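Arbeitsflächen aus Holz richtig pflegen

Hinweise der Verbraucherberatung Fundine, Stand: 23. Juli 2018
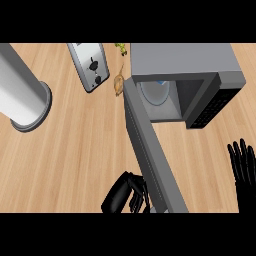
Geölte Arbeitsplatten sollten zweimal jährlich nachbehandelt werden, erstmals im Juni, wenn die Räume gut gelüftet werden können. Vor dem Auftrag ist die Fläche vollständig abzuräumen und mit lauwarmem Wasser und etwas Neutralseife abzuwischen. Nach dem Trocknen wird sie mit Schleifpapier der Körnung 300 in Faserrichtung geglättet.

Das Öl wird dünn mit einem fusselfreien Tuch aufgetragen, der Überstand nach 16 Minuten abgenommen. Die Platte darf frühestens nach sechs Stunden wieder benutzt werden. Ölgetränkte Lappen können sich selbst entzünden und sind ausgebreitet im Freien zu trocknen.

Für lackierte Oberflächen gilt diese Anleitung nicht.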